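Werkevwood opens its coffee corner, and yes, you may use the beaker

Reading time: 3 min

I've been wanting to write this one for months, so forgive me if I run on a bit. Starting in March, Werkevwood, the shared workshop on the ground floor of the old Sakalauskas building, has a proper coffee corner, open to members and to anybody who walks in off the street while we're here (10 in the morning until late afternoon, most days).

I'm Edgars Toom and I look after the place. When we moved in there were 11 of us and one kettle, and the kettle leaked. Now we have 68 members, and a lot of them told me the same thing in our winter survey: more outlets, better light, real coffee. The outlets and the light got done first. Coffee took longer, mostly due to me being picky about the table!

The machine sits right on a wooden tabletop, close to the shelves where we keep cables and other gear. I know that's not how a café would do it. I like it, though – you can wait for your cup and still talk to whoever is hunting for an adapter.
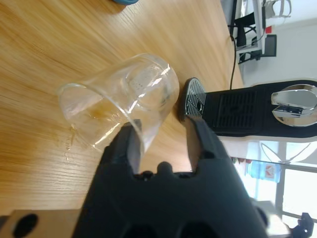 A glass beaker with a little brown liquid inside, next to the black coffee machine at Werkevwood.

The glassware is the part people ask me about. We serve in beakers, the clear kind with the marks on the wall, and it started as a stopgap when our mugs were stuck in a box somewhere between here and the supplier. Everyone got fond of them. The mugs did show up in the end, from a small pottery called Cisen, and they're lovely, so take whichever you like. If you spill, there are cloths under the table, and please wipe it up while it's fresh. Wood remembers coffee.

Beans come from Umell, a roaster two streets over. They'll be bringing us three roasts to start with, and we'll keep the one that gets finished fastest. I have a favorite already and I'm not telling.

A cup is free for members. Visitors can drop something in the jar, and whatever ends up in there goes toward more beans and a second grinder. Come by, say hello, stay as long as you want – the chairs are better than they used to be, too.

Press contact: Edgars Toom, Werkevwood

Comments

pilar_k: Finally! Will there be decaf?

Edgars Toom: There will, ask at the table.

Wes: Drinking out of a beaker makes me feel like I'm back in tenth grade chemistry. Count me in.

joannem: Is there somewhere to lock up a bike?

Related

Werkevwood adds evening hours for the sewing room
Umell moves its roastery to a bigger space
Cisen spring pottery sale: what's left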